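Rapport d'avancement n° 2, atelier vaisselle et petit mobilier
À l'attention de Sigrun Eide, fonds Senach
De : Aurelia Ammann, coordination Hulteo
16 février 2026

Sigrun, désolée pour le format, je fais vite, la version mise en page suivra avec les annexes comptables. J'ai repris l'ordre de ta grille mais j'ai fusionné les points 3 et 4, c'était la même chose chez nous.

Où on en est

Le local de la rue basse est ouvert et sert. Tables posées, étagères fixées au mur du fond, point d'eau raccordé après deux passages du plombier (le premier avait monté le mitigeur à l'envers, eau chaude à droite, on a vécu comme ça une semaine). Chauffage correct. Éclairage encore faible côté fenêtre, devis demandé, pas reçu.

Tri de la vaisselle donnée : bien avancé. Les caisses de Mokgethi sont toutes ouvertes. Restent celles de Gonov, arrivées en retard et mal étiquetées, il faut tout reprendre à la main. Afia Quartey s'en occupe avec deux personnes du quartier, le matin seulement.

À ce jour 350 pièces enregistrées dans le cahier, 71 écartées (ébréchées, fêlées, émail parti). Les écartées ne sont pas jetées, Anel Matlala en prend pour ses essais de mosaïque, le reste ira à la déchetterie en avril avec le camion de la commune.

Ce qui prend plus de temps que prévu

L'enregistrement. On avait mis deux minutes par pièce dans le dossier de départ, c'est faux. Pour une assiette simple ça va. Pour un bol ou une pièce creuse il faut regarder l'intérieur à la lumière, passer le doigt sur le bord, retourner, regarder le pied, noter. Et la fiche est trop longue. Tshepo Ndlovu l'a raccourcie : forme, couleur, état du bord, état du fond, remarque. Le reste on l'a supprimé, personne ne s'en servait.

Les couleurs aussi. On a eu de longues discussions sur les bleus. « Bleu foncé » dans le cahier de décembre voulait dire quatre choses différentes selon qui tenait le stylo. Maintenant on a un petit nuancier collé sur la porte du placard, avec des noms fixes : bleu nuit, bleu canard, turquoise foncé, bleu gris. Les anciennes lignes sont à corriger, c'est fait jusqu'à la page 12.

Les tables. On a gardé les plateaux en bois brun rouge récupérés, on les aime bien, mais ils marquent. Tout ce qui est posé dessus sans protection laisse un rond au bout de quelques jours. On a essayé des sets, ça glisse. Anel propose une huile dure, deux couches, à faire un week-end où le local est fermé. Je suis pour. Coût petit, pris sur la ligne fournitures.
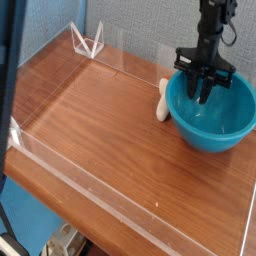

Les bols restent la catégorie la plus demandée, de loin. Les familles viennent pour ça avant les assiettes. Les grands surtout, ceux qui servent à tout : salade, pâte, fruits. On en manque. Les petits bols à thé au contraire on en a trop, ils occupent une étagère et demie. J'ai écrit à Mokgethi pour savoir s'ils peuvent orienter les prochains dons, réponse de principe positive, rien de concret.

Règle posée depuis janvier : on n'empile plus les bols à bord épais au-delà de trois. On en a perdu dans une pile trop haute et c'était bête. Papier journal entre chaque. Afia voudrait du feutre, on verra.

Ateliers

Deux formules pour le moment.

Réparation simple : collage, ponçage des petits éclats, remise en état des anses. Bon niveau de fréquentation, les gens reviennent. Limite : la colle alimentaire coûte cher et le tube sèche vite une fois ouvert. On a décidé de ne pas remettre en circuit pour la nourriture les pièces recollées, elles partent en vide-poche ou cache-pot avec une pastille dessous. Il faut encore imprimer les pastilles.

Cuisine partagée : démarré plus tard que prévu, à cause de l'eau. Trois séances faites. Groupe petit mais régulier. On utilise la vaisselle triée, ce qui permet de voir très vite ce qui est pratique et ce qui ne l'est pas. Exemple, les saladiers à base étroite : jolis, mais ils basculent quand on mélange d'une main. Noté en remarque dans le cahier, on prévient les familles au moment de la remise.

Le mur gris de l'atelier : on nous a demandé plusieurs fois si on allait le peindre. Non pour l'instant. L'enduit est irrégulier, il faudrait le reprendre en entier avant et le budget n'est pas là. Une participante a proposé d'y accrocher du tissu. Pourquoi pas.

Partenaires

Gonov : livraisons irrégulières, contact qui a changé en cours de route. La nouvelle personne est réactive. Demande de notre part : des caisses plus petites, les grandes sont impossibles à porter seul. Accepté oralement, j'attends l'écrit.

Mokgethi : rien à signaler, ça roule. Ils aimeraient un retour chiffré sur ce que deviennent leurs dons, je leur enverrai un extrait du cahier.

École voisine : deux visites de classe. Les enfants ont trié par taille puis par couleur, avec leurs propres critères, très différents des nôtres. L'enseignante souhaite revenir au printemps. À caler avec Tshepo, c'est lui qui a les clés ces jours-là.

Argent

Détail dans l'annexe (à suivre, cf. plus haut). En résumé :

Ligne aménagement : consommée presque entièrement, le plombier a coûté plus que prévu.
Ligne fournitures : sous le prévisionnel. On a récupéré beaucoup.
Ligne personnel : conforme.
Reste non affecté : 2000 euros. Je propose de les mettre sur l'éclairage et sur un deuxième rayonnage. J'ai besoin de ton accord écrit pour ce transfert, la convention le demande au-dessus d'un certain seuil et je préfère ne pas interpréter.

Il y a aussi la question de la facture des étagères, établie au nom de Hulteo alors que la convention mentionne l'atelier. Notre comptable dit que ça passe. Tu peux vérifier de ton côté ? Si non on la fait refaire, le fournisseur est d'accord.

Difficultés, en vrac

Stockage : le couloir sert de réserve, il ne devrait pas. Le propriétaire a fait une remarque. Deuxième rayonnage = couloir libéré en bonne partie.

Lave-vaisselle : on lave tout à la main. Ça va pour le rythme actuel, ça n'ira plus si Gonov livre comme annoncé. On cherche une machine d'occasion, format restauration, piste auprès d'une cantine qui ferme.

Horaires : trop de demandes en fin de journée, presque rien en début d'après midi. On va décaler, essai d'un mois.

Cahier papier : tout le monde l'aime sauf moi. Il faudra bien passer au tableur un jour. Tshepo a commencé une saisie, il en est au tiers. Écriture parfois illisible, dont la mienne.

Suite

D'ici avril : finir les caisses de Gonov, huiler les plateaux, poser l'éclairage si accord, reprendre les lignes de couleur du cahier, quatrième et cinquième séances de cuisine, sortie des pièces écartées.

Pas prévu au départ mais on aimerait : une petite journée de remise ouverte à tous, tables dehors si le temps le permet, les gens choisissent directement. Anel a fait un plan sur un coin de nappe. Il faudrait une autorisation pour le trottoir, je me renseigne à la mairie, délais inconus.

Ce que j'attends de toi, Sigrun : l'accord sur le transfert, l'avis sur la facture, et de savoir si tu maintiens la visite. Si oui préviens-nous un peu avant, le local est petit et les jours de tri on ne circule plus entre les caisses. Le matin est mieux, Afia est là et c'est elle qui connaît les stocks.

Annexes à suivre : tableau des dépenses, extrait du cahier (pages 1 à 12), nouvelle fiche, devis éclairage dès réception.

Aurelia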